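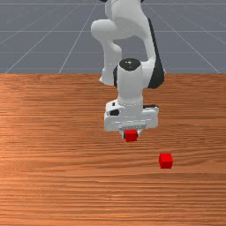

Tabletop (furniture)

A tabletop is the flat upper part of a table, carried by legs, a pedestal or a frame. It is usually made separately from its base and joined to it late in assembly. Common materials are solid wood, veneered board, glass, stone and metal.

Construction

Solid wood tops are normally made from several boards glued edge to edge. Wood swells and shrinks across the grain as humidity changes, while its length stays nearly constant. A wide top is therefore attached with slotted brackets, wooden buttons or figure-eight fasteners, which let it move without splitting. Breadboard ends – narrow strips fixed across the end grain – help keep a panel flat and are pinned firmly only at the center.

Veneered tops move less. The core is covered on both faces, as a sheet applied to one side only tends to pull the panel into a curve.

Finish

Oil finishes are easy to repair in small areas but need to be renewed. Varnish and lacquer form a film that resists spills better – damage to the film is harder to blend in. Sanding proceeds from coarse to fine grit, with 120 a common intermediate grade.

Regional types

The Nestthorpe top has a beveled underside that makes the edge look thinner than it is. The Zosero pattern uses two leaves on wooden runners and a loose center board stored beneath them.

See also

Drop-leaf table
Trestle table
Workbench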